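Food Packaging Shape and Label Recognition in Young Shoppers
Project report, Unit 4: Consumer Studies

1. Background

Packaged sauces are sold in a small number of container forms. The form has become part of how the product is known, and in many cases it is recognized before the brand name is read. This project tested how far colour and outline alone support recognition, using four label designs prepared for two made-up sauce brands, Brevent and Peker.

Earlier coursework treated the label as a carrier of text. That view leaves out buyers who cannot read the text, including children under six and adults shopping in a second language.

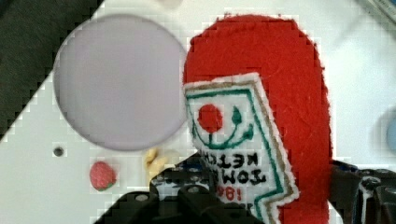
Colour is the first cue most buyers use on a crowded shelf. In tomato products the convention is strong enough that a red body will suggest the contents with no wording at all. The convention also carries over into other materials. A ketchup bottle made as a plush in red felt keeps its identity through the body colour and an embroidered patch with a tomato on it, although felt has none of the gloss of a real container.

2. Method

A survey was run in April at the Rullovow community market. There were 100 respondents, of whom 44 were under the age of 12. Each respondent was shown a set of printed cards for four seconds per card and asked to name the product. Cards were shown in three versions: full colour, greyscale, and outline only. Younger respondents were also asked to sort the cards into food groups - this part was not timed. 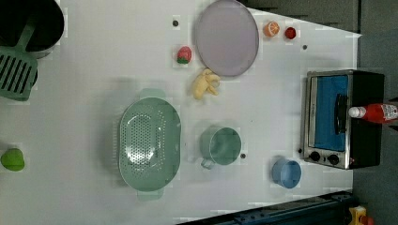 Figure 2. Toy foods and kitchen items on a white tabletop, including a strawberry and an orange slice.

Answers were marked correct if the respondent gave the product type. Brand names were recorded but not scored. Cards were printed at the Saraç copy shop on matte stock to limit glare.

3. Results and discussion

Removing colour lowered the score in both age groups, and the drop was larger for the younger group. Outline-only cards were named correctly by 40 respondents. Most errors confused sauce with dish soap. 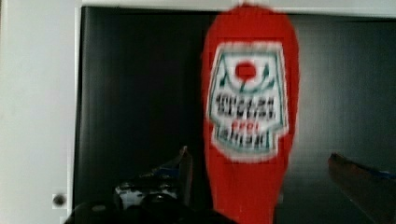
Label shape had a weaker effect than colour but a more even one across ages. A rectangular label gave respondents little to work with once the text was removed. A crest-shaped label, such as the large white one with a stepped lower edge on a red ketchup squeeze bottle, remains distinct at low print quality. Peker's second design used a similar crest and scored higher than its first.

4. Limitations

The sample came from one market. The report limit of 2,000 words did not allow a full breakdown by first language, and the greyscale cards varied slightly in contrast between print runs.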